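Keeping the dough going: a morning with the baker at Kobori

The bakery at Kobori doesn't look like much from the road. You go down past the old pump, turn in at a green gate that sticks, and then follow your nose, which on the morning I visited was telling me very firmly that there was rye bread nearby and that I had been foolish to eat breakfast. The baker, who has run the place for 13 years and asked me quite cheerfully to leave her name out of it ("people come for the loaves, they can call me whatever they like"), had been up since two and was just sitting down to her second pot of tea.

I had come to talk about sourdough, and in particular about the starter she calls Husik, which lives in a crock on the windowsill and gets fed before anybody else in the house. It came to her from an aunt, who had it from a neighbour, and beyond that the story gets a bit foggy. "I used to tell customers it was a hundred years old," she said, laughing, "and then one of them asked me how I knew, and I had to admit I'd made it up on the spot because she had such an expectant face."

What she does know is how it behaves. In a cold spell it sulks. In a warm September, when the stove and the weather are both at it, she has to feed it twice as often and use cooler water, and even then the dough can run away from her if she stops to chat (she does like to chat). Her ideal is a kitchen at 28 degrees for the starter and somewhere a good deal cooler for the shaped loaves, and as the bakery is really only one long room with a larder at the end, a lot of her night is spent carrying baskets from one end to the other.

I asked whether she had ever let it die. She put her cup down. "Once, very nearly. I went away for my sister's wedding and left it in the fridge at the back, where things freeze. When I came home it had gone grey on top with a smell like nail varnish, and I stood there and cried, I really did." She scraped down to the last clean spoonful at the bottom, fed it wholemeal flour and warm water, and did the same morning and evening until it began to bubble again. Ever since, she has kept a dried portion in a jam jar, spread thin on baking paper, left until it flakes and then crumbled up small. She recommends that to anyone with a starter they are fond of, and she'll give you a pinch of hers if you ask nicely and bring your own jar.

The flour comes from the mill at Sendano, mostly wheat with a sack or 2 of rye, and she talks about it the way other people talk about the weather. This year's wheat drinks more water than last year's. The previous lot was lovely to handle but went slack if you so much as looked at it. She doesn't change her recipe on paper, which is pinned up by the oven and almost too splashed to read, but she changes it with her hands every night. "If it feels like an earlobe, I leave it alone. If it feels like a knee, it wants more water."
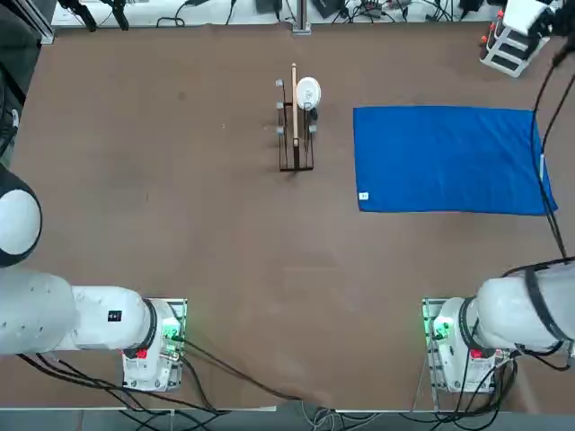
According to Binel, a regular from the next village who wandered in while we were talking, all this fuss over water is wasted on the likes of him, and the only test of a loaf is whether it still makes decent toast on the fourth day. The baker agreed with him entirely, to his evident disappointment, and said that she keeps the rye back a full day before selling it for that very reason, so the crumb has time to settle and the sourness comes through.

For beginners her advice is kind and rather plain. Use your starter when it's lively, give it longer than you think, and don't bake the same evening if you're tired and cross. Put the dough somewhere cool and go to bed. She reckons she has thrown 1000 bad loaves to the hens over the years -- dense ones, burnt ones, one batch with no salt at all -- and the hens have never complained.

By then the second bake was ready to come out, and she was on her feet with a cloth over each arm, still talking over her shoulder about caraway seeds. I left with a rye under my coat and a pinch of Husik in an old mustard jar, and instructions to feed it as soon as I got home.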